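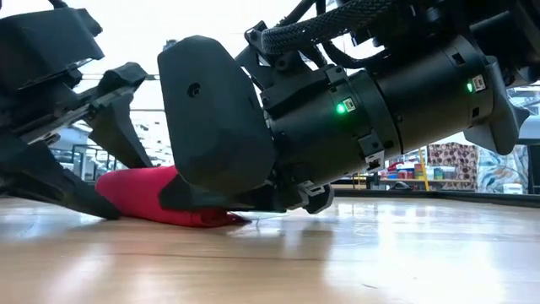 Home > Guides > Linens > Folding

Section 6: Rolling a Cloth

Rolling is such a quick way to store table linens, and it's fun once you get the feel for it!

1. Lay the cloth on a clean wooden surface.
2. Fold in both sides, then roll from the near edge.
3. Press the roll flat at one end and tuck it under.

Note: Trim any stray thread with scissors. Don't pull it!

Caution: Wash red Solheim cloths separately the first time.

We use cookies to improve this site. Accept | Settings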